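4.2 Evaluation of the hand-held teaching kit

The second product in our comparison is the Voltomeo kit, sold by Rultamon as a complete package for recording two-handed manipulation without a robot arm. The package consists of a pair of hand-held grippers, a recording unit, calibration boards and a license for the conversion software. We purchased it in the standard version and did not receive any support beyond what is offered to all customers. The Herrero kit, treated in Section 4.1, was tested with the same tasks and the same operators.

Installation was done according to the printed manual. The calibration of both grippers took 29 minutes on the first attempt, and this value includes one restart of the software after the left gripper was not recognized. The manual describes the procedure for a single gripper only. For the second one, the operator must repeat all steps and change the device number by hand - a detail that we found only in the online help.

After calibration we recorded 604 demonstrations over four tasks: opening a box, placing a small object in it, closing the box, and moving it to a marked area. A demonstration was accepted when the pose of both grippers was available for its whole duration. Demonstrations with a gap in either track were rejected, also when the gap was short, so that the results can be compared with those of Section 4.1. Of the total, 235 belong to the box opening task, which we consider the most difficult for tracking. The operators were asked to work at their natural speed and received no training except the introduction video of the manufacturer.

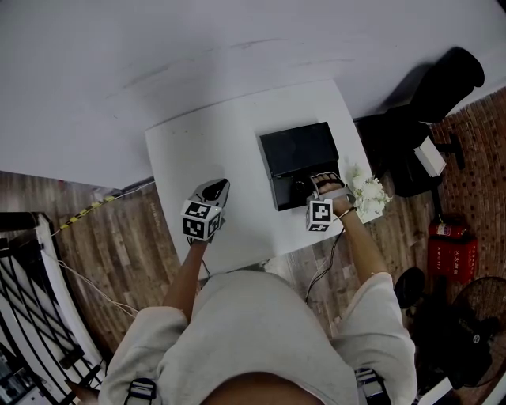

Figure 4. Box opening task with the two grippers of the kit.

Tracking quality depended mainly on how the operator turned the wrists. Each gripper carries a white cube with black-and-white marker patterns, and its pose can be computed only while enough of the pattern is in view. In Figure 4 the right gripper is at the front of the black box, whose lid is already raised, and the left one is near the left-center of the tabletop. In such a position the two cubes are well separated. The losses we observed came mostly when the grippers crossed, or when one cube was turned under the forearm. The manufacturer recommends slow movements in this case, but this changes the character of the demonstration.

The cables are a second limitation. We had to correct their position between recordings, and two operators reported that they felt a light pull on the hand. The Tornton kit, discussed in Section 4.3, uses batteries and avoids this problem, although its grippers are heavier.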